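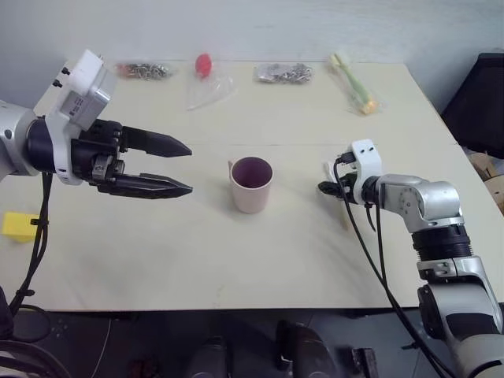 2 min read

Drelline's two-armed bench kit goes on hire in Markport

Small workshops in Markport can now hire a pair of robot arms for their own bench, and we could hardly wait to write about it! The kit comes from Drelline, is supplied locally through Gwynne, and has been on trial at the Trellcombe units for the spring.

What we like most is how ordinary the jobs are. A pink plastic cup with a handle, clear bags of small metal parts, a green onion or leek in its sleeve – the sort of thing you'd find on any kitchen side or in any shed, and all of it awkward in its own way. Bags crumple, and a cup handle can be facing anywhere (as anyone who has ever emptied a dishwasher will know).

Both arms carry grippers. The left one has long black fingers that narrow to a point, and on the right there's a smaller gripper with what looks like a little camera riding on a white bracket. The whole lot works over a plain pale table, so you don't need a special room for it.

Hire is £359 a week, with 2 days of set-up help included, and you can save up to 1000 practice moves before you have to clear any out. Gwynne has room for 100 bookings before December and says the first weeks are going quickly. There's a deposit too, though the amount depends on how far the van has to travel.

We'd love to see a longer cable option, and the handbook could do with a proper index, but these are small grumbles about a kit we enjoyed a great deal. Bookings opened on 1 June 2024 at the Gwynne counter in Markport, and the Trellcombe bench stays up for anyone who'd like a look first.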